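普拉德霍尔姆修订区域供热减排核算方法，甲烷泄漏首次单列

普拉德霍尔姆（Pradholm）市环境局二月公布了区域供热系统温室气体排放核算方法的修订稿。修订稿将天然气输配环节的甲烷泄漏从“其他逸散排放”中拆出，单独设项，并要求供热企业按季度报送数据。新方法适用于额定热功率超过11兆瓦的热源厂，以及与之直接相连的一级管网。

按照现行方法，企业只需依据燃料消耗量乘以缺省排放因子得出全年总量，燃烧、泄漏和启停损失合并填报。环境局在说明文件中指出，这一做法在燃料结构单一时误差可控，但近年来多座热源厂改为天然气与生物质混烧，缺省因子已不能反映实际工况。文件列举了穆兰（Moulin）热源厂的复核结果：该厂上一供暖季申报的逸散排放为223吨二氧化碳当量，按实测流量和气体组分重新计算后，数值高出申报值42%。差额主要来自调压站阀门和两段老旧钢管的接头。

修订稿规定，企业可在两种监测路径中任选其一。第一种为连续监测，在调压站和锅炉房进气端安装固定式激光甲烷探测装置，采样间隔不得超过十分钟，数据缺失时段按前后有效值中的较高者补足。第二种为周期性巡检，每季度至少完成一次全线检测，检出浓度超过500 ppm的点位须登记编号，限期修复并复测。选择第二种路径的企业，年度核算结果须附不确定度分析，置信水平取95%。

生物质部分的处理方式也有调整。燃烧产生的二氧化碳继续作为备查项列出，不计入总量；甲烷和氧化亚氮则须计入，全球增温潜势统一采用百年尺度数值。燃料运输排放暂不纳入核算边界，环境局表示将在下一轮修订时再作评估。电锅炉和大型热泵的外购电力排放按地区电网年平均因子计算，企业持有的绿色电力凭证可另行披露，但不得用于抵减。

监测数据的汇总平台由宗杜里克（Zundurik）公司承建，目前已完成接口测试。平台按统一格式接收探测装置的原始读数、校准记录和停机日志，自动生成季度报表。企业提交后如需更正，须保留原始版本并说明理由。核查工作由具备资质的第三方机构承担，同一机构连续核查同一企业不得超过三年。

对于规模较小的热源厂，修订稿设置了过渡安排：第一年允许继续使用缺省因子，但须同步提交设备清单和管网长度；第二年起执行新方法。过渡期内数据不作为配额分配的依据。
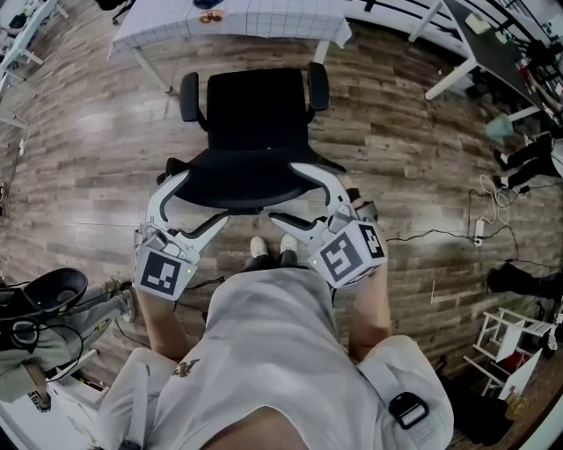

哈坎斯（Hakance）在书面意见中表示，支持将甲烷泄漏单列，但认为巡检路径的检测频次偏低，两次检测之间出现的泄漏可能整季不被发现，建议在供暖季内改为每月一次，并把阀门更换后的复测时限写入正文。意见还提出，数据缺失时段取较高值的规则对设备故障较多的企业不利，可考虑设定缺失率上限，超限部分再适用该规则。

环境局答复称，检测频次将结合首批季度数据重新测算，复测时限拟在技术附录中明确。关于缺失率上限，现阶段不作改动，理由是连续监测装置的运行记录尚不足以支撑具体数值的设定。

修订稿目前处于征求意见阶段，书面意见可通过市环境局网站提交。正式文本发布后，企业须在下一供暖季开始前完成监测方案备案，方案内容包括点位布置图、仪器型号、校准周期和责任部门。未按期备案的企业，其逸散排放将按缺省因子的上限值核定。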